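Two Arms in the Back of the Shop

December 2023

I share a workshop in Somside with a bunch of people who mostly make furniture, and for a long time my corner of it was the quiet one. Then in September I started building a pair of robot arms, and now my corner is the one with the purple cable hanging off everything. I call the project Zerkamton, which was the name of a made-up planet I drew when I was a kid, and it's too late to change it because it's written on all the boxes. 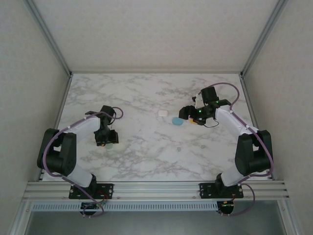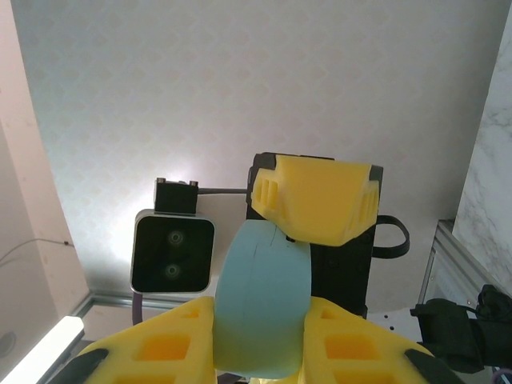
Zerkamton on its marble-patterned tabletop, and a closer view from one wrist with the light blue piece held between the yellow fingers.

I should say up front that I'm not an engineer. I fix dishwashers and dryers for a living, so I'm fine with wiring and I own too many hex keys, but anything I know about robot arms I picked up at night with a bowl of cereal next to the keyboard. My first plan was a single arm. One! Then I tried to get one arm to turn a small part over (go ahead, try it yourself with one hand and no cheating against the table) and I ordered the second one that same evening.

The frame came first and I'm still proudest of it. It's aluminum extrusion, and both arms bolt to one rail along the front through black mounting plates. I'd started out with the arms on two separate pieces of rail and spent a miserable week chasing an error that moved every time I leaned on the bench. Putting them both on one length fixed most of that. The walls are light gray and soft-looking and they keep the background plain, and the slotted duct below the rail was supposed to swallow all the wiring. It swallows some of it. The purple cables still do big loops over the arms, and I've learned to leave them plenty of slack, because the first time I zip-tied everything down nice and neat an arm reached for the far corner and yanked its own plug out.

The fingers are where most of my evenings went. Mine are yellow, with rectangular holes through them, and I printed 21 versions before I quit fiddling. The early ones were solid and they'd squeeze a part right out sideways like a watermelon seed. Opening them up gave them some bend, and the bend is what I was after. Version 9 was almost good and I should have stopped and thought about it for a day, but I had a full spool of yellow and no self-control, so off I went.

Money, since everybody at the workshop asks: I set myself a limit of 600 dollars and ended up at 1,792. The arms came secondhand from a seller in Proltovdale who was clearing out a garage, and they were a bargain. Everything after that was not. Screws alone -- I don't want to talk about the screws.

The software is a mess, a mess I love. The part I use most is called Aliyu, a little scheduler I wrote that decides which arm gets to move when both of them want the same patch of table. It's very polite. Sometimes it's so polite that both arms sit there waiting for each other and I have to reach over and hit the reset. I've rewritten that section four times now and it's down to maybe once an evening.

What do they do, though? Handoffs, mostly. Small light pieces, round ones and blocky ones, picked up by one side and offered to the other. I practice with pale plastic shapes and I've got a whole coffee can of them. The long-range idea is sorting the hardware drawer that everybody in the shop dumps leftovers into, and I've told people spring, which was probably dumb of me.

If you're thinking of trying this at home, buy the longer cables and start with a stiffer table than you think you need. Print your fingers in a color you like, too, you'll be looking at them a lot. Next up for me is a better clamp for the left base, and then I've promised to sweep.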